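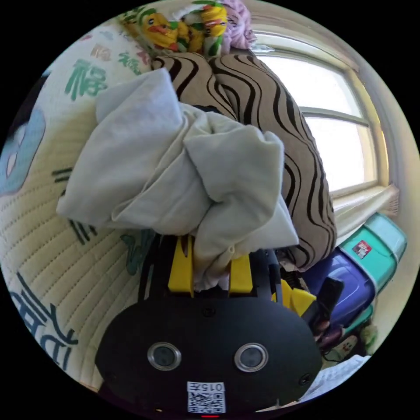 A crumpled white cloth at the yellow fingers of a hand-held gripper, with a striped pillow behind it.

How to Test Whether a Machine Can Clear a Bed

By Refugio Chávez
Updated 09/10/2021

Clearing a bed of loose cloth is a good first test for a household robot. A person does it without planning. A machine has to find the cloth, pick a grasp point, close on it, lift, and put it somewhere. The procedure below is the one we use at Clorkbridge to score a two-finger gripper on that chore. It needs no special bench and can be run in a normal bedroom.

What you need

One parallel gripper with flat fingers. We use the Astico, but any two-finger model will do.
A bed with its usual bedding left on it.
2 white cloths of different weight, such as a hand towel and a T-shirt.
An open bin, placed beside the bed.
A timer and a log sheet.

Step 1. Leave the background alone

Do not strip the bed to a plain sheet. Quilt lettering, cartoon prints and bold stripes are normal in a home, and a vision system that only works on gray cloth has not passed anything. Our early trials used a bare mattress and gave scores that did not hold up when the bedding went back on.

Step 2. Record the hand-guided runs

Hold the gripper by its handle and do the chore yourself. Approach the cloth from above and to one side, with the fingers open. Close on a fold, not on a flat area. Lift until the lowest end clears the bed, move to the bin, and release. Return to the start position before the next run.

Crumple the cloth again between runs by dropping it from shoulder height. Do not arrange it. Record 600 runs if you intend to train on them. Fewer are enough if you only want a baseline time.

Step 3. Mount the gripper and repeat

Move the gripper to the arm without changing the fingers. Recheck the finger gap at full open and full close. Run the same chore with the same drop method. Stop a run at 41 seconds and log it as a timeout.

Step 4. Score each run

Use one code per run:

P: cloth in bin, bedding not moved
D: cloth in bin, bedding dragged or pillow displaced
S: cloth slipped before release
M: gripper closed on nothing, or on the quilt
T: timeout

Keep P and D separate. A machine that delivers the towel and pulls the pillow off with it has made more work.

Reading the results

Of our last 600 mounted runs, 293 scored P. The most common failure was M, usually on white cloth lying over a pale part of the quilt. Slips were less frequent and came mostly from the heavier towel when the grasp took only one layer. The Sirnia controller retries after a slip, and we score the first attempt only.

On these numbers the answer for this chore is no, not without someone in the room. Pickup alone is close to usable. Folding is a separate problem and should not be inferred from this test. The Magalhães arm was run through the same procedure in January with the older fingers, so its scores are not comparable and are left out.

Troubleshooting

Fingers close but cloth stays put: lower the approach height, then check finger tips for lint.
Quilt lifts with cloth: reduce closing depth.
Times vary widely between runs: check that the start position is the same each time.
Detection fails near a window: repeat with the blind down and log the two sets separately.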